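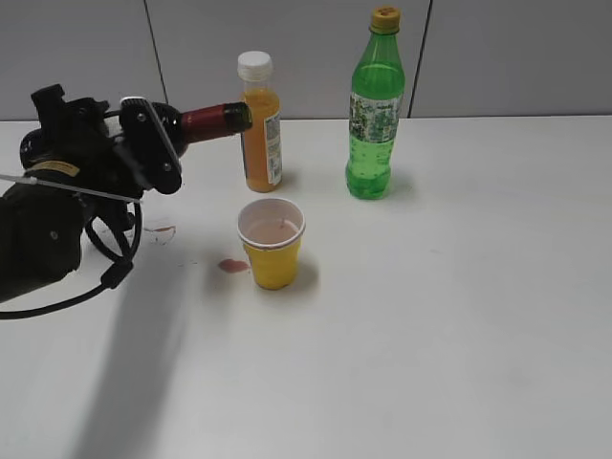

Open Day in Dillamcombe: My Visit Report

On July 9, 2019, I went to the open day at the Fraser building in Dillamcombe. I live in Henedmont, so I had to take the early train and then the number 34 bus, which stops at the bottom of a steep street. The ticket was free but you had to register by e-mail. At the door I received a paper badge with my first name spelled wrong, and a plan of the building on which the stairs were drawn in the wrong corner. I found the room only after I asked two students.

My main interest was the drinks table. I teach a small evening course in table service in Henedmont, and I wanted to see how other people teach pouring. In my course we practice with water for several weeks, and the students always ask when the wine will come.

The drinks table

The table was large, plain and white, without a cloth. At first I thought this was a mistake, as I was taught that a table for drinks must have a cloth. Trinity Iwasaki, who led our group, told me that she prefers it this way. On a white surface a beginner sees every drop, and a cloth hides it. I must say she is right about this. Next to the yellow plastic cup there was a small reddish puddle, and farther to the left there was another stain, very faint, with thin streaks. On a dark wood table I would not have seen the second one.

The cup was partly filled, and the wine in it looked pale, more pink than red. I noticed that this surprised several visitors, because in the bottle the same drink looks almost black. A yellow cup changes the color a lot, even if the rim inside is white. For tasting I would never use it. For practice it is a good choice, as it doesn't break and costs little. Trinity buys cups in packs of 200 and washes them many times.

I asked her also about the height of pouring. She teaches the low pour first, with the neck close to the rim, and only later she allows the students to lift the bottle. In my course we do it in the same order.
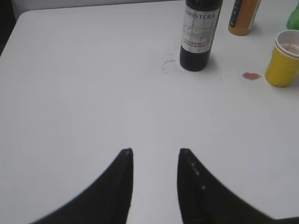 The wine was a Frontera, a Cabernet Sauvignon, with the name in dark capital letters on a pale label and the grape in smaller red ones. I mention the label because we had a discussion about it. In formal service the label should face the guest during the whole pour, and the hand holds the bottle lower on the body. Amrit Fortin, a visitor who worked before in a hotel in Geston, said that in his hotel this rule was checked every evening. He showed us with his own water bottle how he turns the wrist at the end to stop the last drop. It worked for him, but when I tried it I made my sleeve wet.

The red foil on the neck was another topic. Amrit cuts it below the lip of the bottle. Trinity cuts it a little higher, and they didn't agree.

Drinks without alcohol were on the table too. There was a small plastic bottle of orange juice with a white screw cap, and a taller green bottle of soda with a yellow-orange cap. I liked it that these were treated seriously. In many courses the students learn only wine, and then in their first job they pour mostly juice and soda for children. Soda is more difficult than people think. If you pour it fast, the foam comes over the rim, and you need to wait and pour again. Trinity tells her group to tilt the cup for soda and to keep it straight for juice.

I also saw a small brown bottle with a white label. I wanted to ask what was in it, but the group was already leaving for the next room, and later I forgot.
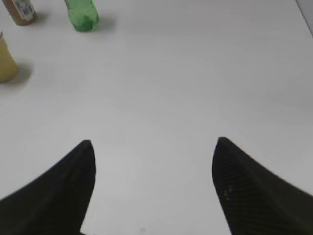 Practical information

The visit takes 10 minutes longer than it is written on the program, so please plan your bus with some reserve. The room is number 133, on the second floor, and the elevator is on the left behind the coat rack. Lunch is not included. There is a bakery at the bus stop with good cheese rolls, but it closes early.

A second open day is planned for August. Registration is by e-mail again, and it is better to bring your own pen for the form.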